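Countertop spice stand

A countertop spice stand is a small rack, usually of one or two tiers, that keeps seasoning jars within easy reach of the cook. The kind most people know today has a thin metal body and lifts the jars well clear of the work surface.
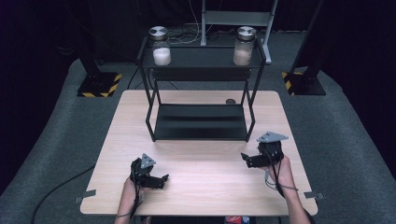

Salt and sugar are the oldest tenants of such stands, and a good many households still give them the best spot. Clear glass is much loved for the job, and where two jars of the same shape and size stand on one shelf, a pale filling in each, a fond cook may keep them at opposite ends so that the hand learns which is which. The Mirka pattern book of September listed 66 stands, most of them black.

Lids get sticky over the years, and some families stretch plastic wrap over a metal lid, letting it come down past the rim.
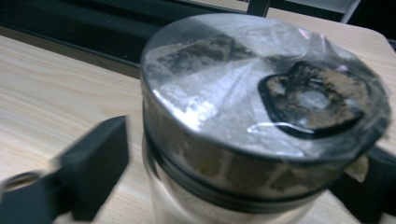 Abla Hourani disagreed with the habit in a letter to the Pleltora household pages, writing that wrap "only hides what a damp cloth would have taken off," and that she wiped her own lids every week.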